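## 4. Hanging socks: a chore that resists

Of the four chores in our survey, pegging out laundry is the one most often waved through as nearly solved. We do not think it is.

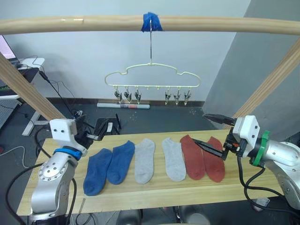

The claim usually rests on short clips in which one sock is lifted, offered to a peg and released. A person doing the washing does that step without noticing it. The work that takes skill comes before and after, and it is the part that published results tend to leave out.

We ran the task at our Citusthorpe site through August, using the two-arm setup described in Section 3 and a control policy trained on the Plikus demonstrations. Each trial began with three pairs of ankle socks laid on the table and a hanger with six clips, suspended from a pole. A trial counted as complete only when all six socks were held by a clip and stayed there while the hanger was given a light push. Figure 4 shows the workspace with the socks laid out and the clips empty.

**Figure 4.** Sock-hanging task. Blue, grey and rust-red socks on the table between the two arms; cloud-shaped hanger behind, with three clips on each half of the bar.

Out of 164 trials, 29 were complete. That figure is lower than those given in earlier reports on similar tasks, and most of the gap comes from the scoring. If we count a trial as a success when at least one sock is clipped, as Kordestani-style scoring allows, the number rises to 107. Both numbers describe the same machine on the same days. A reader shown only the second would come away with a very different idea of what it can do.

The failures were dull and they repeated. A gripper would pick up two layers of the table cover along with the cuff, or take the sock by the heel, so that it reached the clip folded and too thick for the jaws. The hanger was a worse problem. It swings when touched, and a clip that has moved by the width of a finger is no longer where the policy last saw it. People steady the bar with one hand. Our policy did this now and then — it was present in the demonstrations — but it let go early more often than not, and the second sock on that side was then missed.

Weight adds up as well. With three socks on one half and none on the other, the hanger tilts, and the later clips sit at an angle that the training data hardly covers. We tried changing the order so that the sides filled evenly. It helped a little. It also meant that a person had chosen the order, and we are wary of calling the result automatic.

Time is the other matter. We stopped every trial at 300 seconds, a generous limit for six socks, and many runs were still going when it was reached. The Preneck group has argued that speed can wait until reliability is settled. We have some sympathy with that view, but a household would not, and slow motion hides faults: a swinging hanger comes to rest if the arm waits long enough.

None of this included sorting a wet heap, finding the partner of an odd sock, or turning one the right way out. Those steps are taken up in Section 5, where the results are worse.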